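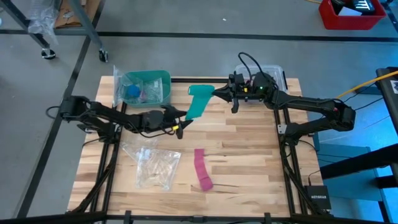 Wie oft muss man eine Arbeitsplatte aus geöltem Massivholz nachölen?

Ich habe seit letztem Sommer eine Küche mit Arbeitsplatte aus Eiche, Stäbchen verleimt, vom Vorbesitzer übernommen. Rund um die Spüle wird das Holz langsam grau und fühlt sich rau an, der Rest sieht noch ordentlich aus. Womit geölt wurde, weiß ich nicht. Reicht einmal im Jahr oder muss das öfter sein? Und muss ich vorher die ganze Platte abschleifen oder nur die graue Stelle?
Gefragt von Mamta Sengar

Omprakash Srivastava
Zwei- bis dreimal im Jahr bei normaler Nutzung, an der Spüle eher alle zwei Monate. Ob es wieder so weit ist, zeigt ein Wassertropfen: Perlt er ab, ist alles gut. Zieht er innerhalb weniger Minuten ein und hinterlässt einen dunklen Fleck, fehlt Öl.

Die graue Stelle schleifst du mit 120er Papier an, immer in Faserrichtung, bis die Farbe wieder gleichmäßig ist. Danach 180er. Den Rest der Platte nur kurz mit 180er überziehen, damit man hinterher keinen Übergang sieht. Feiner als 240 würde ich nicht gehen, sonst nimmt das Holz kaum noch Öl an. Staub absaugen und mit einem leicht feuchten Tuch nachwischen, dann über Nacht trocknen lassen.

Öl dünn mit einem fusselfreien Lappen auftragen, 20 Minuten warten, den Überschuss komplett abnehmen. Wenn etwas stehen bleibt, klebt es wochenlang. Am nächsten Tag das Gleiche noch einmal. Ich nehme Hartöl mit Freigabe für Lebensmittelkontakt, eine kleine Dose reicht bei mir für mehrere Durchgänge. Bis es ganz ausgehärtet ist, dauert es je nach Produkt ein bis zwei Wochen – solange nichts Nasses stehen lassen.

Wichtig: Ölgetränkte Lappen nicht zusammengeknüllt in den Müll werfen, die können sich selbst entzünden. Flach ausgebreitet draußen trocknen lassen oder in ein Glas mit Wasser legen und den Deckel zuschrauben.

Aarti Shakya
Ich nehme seit Jahren Sonnenblumenöl aus der Küche, geht auch und kostet fast nichts.

Pramila Goel
Von Sonnenblumenöl würde ich abraten. Es härtet nicht richtig aus und kann ranzig werden, das riecht man dann irgendwann. Leinölfirnis geht, braucht aber lange zum Trocknen und dunkelt nach.

Zur Spüle noch ein Hinweis: Schau dir die Silikonfuge an. Bei uns wurde die Platte an genau der Stelle immer wieder grau, obwohl ich regelmäßig geölt habe. Die Fuge war hinten auf 17 cm gerissen und das Wasser lief in die Schnittkante. Ich habe das alte Silikon entfernt, die Kante eine Woche trocknen lassen, dreimal geölt und nach dem Aushärten neu verfugt. Seitdem ist Ruhe. Falls die Platte sich an der Kante schon wellt oder die Leimfugen aufgehen, hilft Ölen allein nicht mehr, dann sollte ein Tischler draufschauen.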